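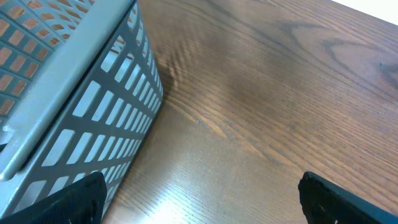 **What happens to the small things that people leave on a shared table?**

Most of them stay where they were put down until somebody needs the space, and then they are pushed to the back or carried to another room, where the owner does not find them.

# One basket for one table

Yae Fujimoto and Dzintra Petrauskas
Home and Materials course, Flarbridge
Handed in 10th June

## Why we chose this subject

We both live in Kudo House, and the big wooden table on the ground floor is used by everyone there. People study at it, eat at it and repair their things on it. In December there was a disagreement about a pair of glasses that was moved and later sat on. After this we started to talk about how a table can be kept usable without making a lot of rules.

Our first plan was a shelf with one box for each person. Dzintra made a drawing of it, but the wall has a radiator on one side and a door on the other, and the shelf would be too high for comfortable use. We then decided to test one open basket.

## The basket

We looked at wicker, cloth and plastic. Wicker catches on wool, and the cloth one we borrowed fell over when it had only light things in it. We took a gray plastic basket with slots in the sides from Bulitz. The slots are useful because dust and crumbs do not stay in the corners so much, and you can see a little of what is inside before you start to search. They also have a weak side – pens and thin cables go through them. Yae put a piece of cardboard in the bottom, which helped with the pens.

The corners are rounded. We did not think about this when we bought it, but it is good for the table, which has a brown finish that scratches easily. We still asked people to lift the basket when they move it.

## How we tested

The test had two periods of the same length. In the first period there was no basket, and every evening one of us wrote down the things left on the table. In the second period the basket was there, and we wrote down only the things which were left outside it. We kept the list in Brotideck, the notes program that our course uses.

| Period | Things left on the table |
|---|---|
| Without basket | 163 |
| With basket | 106 |

Cups and plates are included in both numbers. Later we understood that this was a mistake, because nobody would put a dirty plate in a basket with other people's things. If we did the test again, we would list dishes separately.

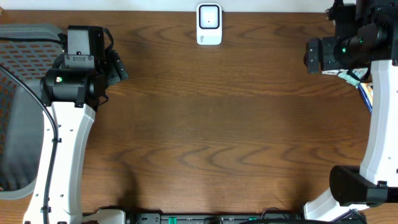
**How often should a shared basket be emptied?**

Every seven days worked well for us, because after a longer time the things at the bottom were forgotten and people began to use the basket as a trash can.

## What the residents told us

We spoke with seven residents. Three of them said that they look in the basket first when something is missing. One resident did not like that her things were moved by others, even if only to the basket, and she asked for a note on the wall so that guests would know about it. We wrote the note, but it was too long and we had to make it shorter two times.

The position was also discussed. We began with the basket in the middle of the table, where everybody could reach it, but two people could not see each other well when they ate. At the short end it was better. On the floor it was kicked.

## Problems with our method

Dzintra was away for part of the second period, so Yae did the evening list alone. It is possible that she was more strict, or less. We also told the residents about the project before it started, and some of them probably cleaned more than usual – we saw this mostly in the first days.

## Still to do

The cardboard bottom is already bent and should be replaced with something that can be washed. Yae wants to try a thin cutting mat. The basket will stay in Kudo House after the course, and the residents have agreed to empty it by turns. The list of turns is on the inside of the cupboard door.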